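I've been selling this book from my kitchen table since April, and people keep writing to ask what's in it, so I finally made a proper page. It's called *The Ketiment Notebooks*, and it's the wartime diary of a district nurse named Rasa Kütt, who started writing at nineteen and kept going until the ink ran out. (She says so herself on the last page, and the letters do get very faint!)

I came across the notebooks through Naima Lahlou, who was clearing out her aunt's house in Luluncombe and called me because I once gave a talk on old letters at the library. There were two boxes. I said I'd take a quick look, and that was four years of my evenings gone.
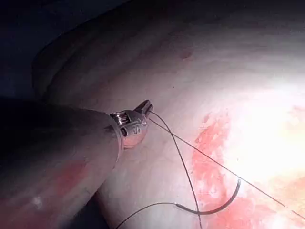 ## What you get

- 453 pages, paperback, sewn so it stays open on the table
- The complete diary in English, translated by Ivana Cisternas
- Two hand-drawn maps of Ketiment and the river road
- Notes at the back, with the names of streets and villages then and now
- A long interview with Haziq Sopacua, who teaches the diary to high school students

Ivana kept Rasa's odd punctuation, and I'm so glad she did. Rasa uses a dash when she's tired and a row of dots when she's angry at the head nurse – once you catch on, you can feel the mood of a day before you've read a word of it. Some entries are one line long. "Bread. Snow. Nothing from Mother." Others go on for six pages about a borrowed coat.

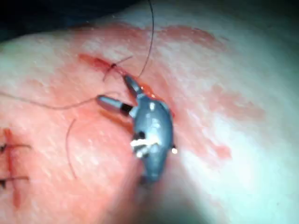
I should say it's not all grim. There's a running fight over a stolen bicycle that had me laughing out loud on the bus, and a whole winter where she's more worried about her spelling than about the front. The hard parts are hard, though. If you're buying it for a younger reader, I'd look over the second notebook first.

## Which edition?

The first printing was 2,000 copies, done by Clornlow, and I have a small stack left. The second printing fixes a few wrong dates and adds the index that Reginald Begay put together. He found 2,565 entries' worth of people, places and recipes, and yes, the recipes are in there too.

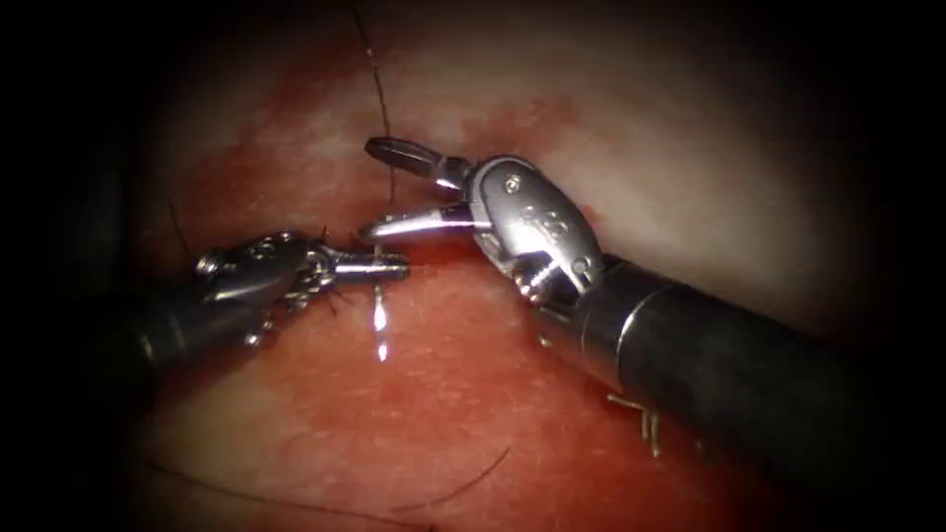 If you're using it for a class or a reading group, get the second printing, because Haziq's page references match that one. For everybody else it makes no difference – same translation, same maps, and the same cover in that green I argued for.

## Ordering

Use the order form and put "Ghoneim" in the notes box if you want the pocket map folded in with your copy (that's the printer's name for it, and it stuck). I pack everything myself in the evening and mail it the next morning. Bookstores, write to me first and I'll send you the trade price.

Page updated August 23, 2026.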